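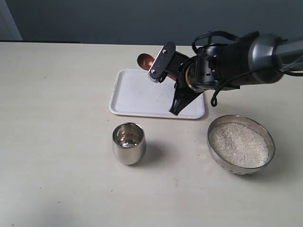
The case for publishing the tolerance

Product pages for household furniture give dimensions as single numbers. A shelf is 80 cm wide. A desk is 54 cm deep. The buyer measures an alcove, subtracts, and orders. When the shelf arrives 4 mm over and the alcove has plaster that bows inward at the back, the retailer calls it a fitting problem and the buyer pays for the return.

My position is that any furniture sold by stated size should carry a stated tolerance next to that size, on the product page and on the carton. Engineering drawings have done this for generations. The factory that cuts the panel already works to a tolerance, and the figure exists in a purchasing document somewhere between the maker and the shop. It is removed before the public sees it.

The usual objection is that buyers would be confused. I find this weak. People read "plus or minus" on kitchen scales and tire gauges without trouble. A line that reads "width 80 cm, plus or minus 2 mm" takes no training to use. A person with an 80 cm gap learns from it that the piece may not go in, and orders the narrower one.

What the single number hides

A nominal dimension can mean at least four different things. It can be the width of the carcass alone. It can be the width over the edge banding. It can include the feet, the hinge knuckles or the heads of the assembly screws. It can also be a rounded figure chosen to match a product family, with the true size in a footnote or absent. Two items listed at the same width are not comparable until the seller says which of these was measured.

I own a Niltar bookcase and a Berrada bookcase, both sold as 80 cm. The Niltar measures 79.8 at the top and 80.1 at the base. The Berrada measures 80.6 throughout, because the side panels were measured before the veneer went on. Neither is badly made. The Berrada is the squarer of the two. It does not fit the recess it was bought for, and nothing on the page would have told me so.

Height is worse. Adjustable feet are often quoted at their lowest setting, which few floors permit. My desk, a Zilska, is listed with a clearance of 54 cm between the side frames. With the cable tray attached, which the instructions require, the clearance is less, and a drawer unit of the same brand will not pass between them.

The cost argument

Souad Benkirane, who writes on consumer standards, has argued that published tolerances would push small workshops out of the market, as they cannot hold the figures that large plants can. I take the point seriously, and I think it confuses a narrow tolerance with a stated one. A workshop that cuts by hand may publish plus or minus 5 mm and be entirely correct. The customer with a freestanding wall will not care. The customer with a tight alcove will ask the workshop to measure the finished piece, which a small shop can do more easily than a warehouse.

Enforcement need not be elaborate. If the delivered item is outside the stated range, the seller pays for the return. If it is inside the range, the buyer does. Most disputes would end with a tape measure and one photograph.

Parts and replacements

The same rule should cover spare parts. Tuten sells a replacement shelf for a cabinet with 32 mm hole spacing, and gives the shelf length to the nearest centimeter. A shelf resting on pins has very little room for error at that length. If it is too long it binds against the sides, and if it is too short it drops off the pins under load. The nearest centimeter is useless here. I ordered two and planed one down.

Until something like this is required, the practical course is to write to the seller before ordering and ask three things: what was measured, with which parts attached, and how much the figure varies between units. Keep the reply. In my experience the first question gets an answer, the second sometimes does, and the third is forwarded to another department.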